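Snack Boxes, Two Bowls and a Lot of Advice

I have spent more of my life than I would like reading advice on how to keep snacks. Decant everything. Buy clear canisters. Label the canisters. Write the date on the label. The Prando pantry guide, which a relative pressed on me in August, goes on for 80 pages and recommends throwing away every box the day it comes into the house. I read it to the end and I remain unconvinced.

My doubts are simple enough. The box is free. It stands up by itself on a shelf, it has the name of the stuff on it and the date on top, and when it is empty it folds flat. A set of three Itow canisters does one of those things, and it costs more than a month of crackers. I bought a set anyway, to be fair to the idea. The lids fit well for a while. One of them now holds rubber bands.

So this gallery is about cardboard and bowls. I keep it going mostly because people send me canister pictures and I have nowhere else to argue back. The pictures get bigger if you click them, or they did before the Tedesco gallery plug-in was updated.

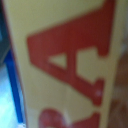 A big dark red A on pale yellow card, lying on its side. Say what you like about snack lettering, I could find that in a cupboard without a label maker. 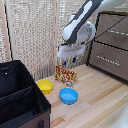 Snack box standing up, one yellow bowl, one light blue bowl, bare planks between them. My whole serving system, and I have yet to hear what a canister would add to it.

Do snacks go stale faster in the box than in a canister?

Once the inner bag is open, the bag matters far more than whatever is around it. Fold the top over tightly, clip it, push it back down into the box and most dry snacks will stay crisp for a week or two in an ordinary kitchen. A canister with a good seal will do better in a damp one. A canister with a tired seal will do worse than a clipped bag, and you won't know which kind you own until you bite into something soft.

My own test, for what it is worth: I ran the same crackers side by side, half in a clipped bag inside the box and half in an Itow canister, for 12 days. I could not tell them apart. I am one person with one kitchen and I don't claim it settles anything, but the canister people have never shown me a test at all.

On bowls. The Prudine catalog lists 53 of them under "snacking," including one with a separate well for dips and one shaped like a leaf. I don't believe anybody needs a leaf. Plastic is fine. Round is fine. Shallow is better than deep, in my opinion, as people can see what they are taking and the broken bits don't all collect where no hand will reach them. If you have children, get two colors and let them fight over which is whose before the food comes out.

I am told that two bowls "create a moment" if you arrange them properly. They hold snacks. Put them far enough apart that two people can reach in at once and leave it there.

A few things I will grant the other side. If you have mice, cardboard is a bad idea and you should ignore this page. If you buy from bulk bins you have no box to begin with. And some boxes are a disgrace, with a tab that tears on first opening and never goes back in its slot. I use a clothespin on those. It looks terrible and has held up better than any clip I have paid for.

Cereal is a separate argument and I haven't made up my mind. The bags are too thin and the boxes too tall for my middle shelf, so they go in sideways and spill. If anyone has kept cereal in a canister for a full year and can tell me how often they washed it, I would like to know. Please don't send a photo of the label.

Page last changed 20 January 2020. Older galleries (jars, lunch tins, the bread box dispute) are in the list at the side.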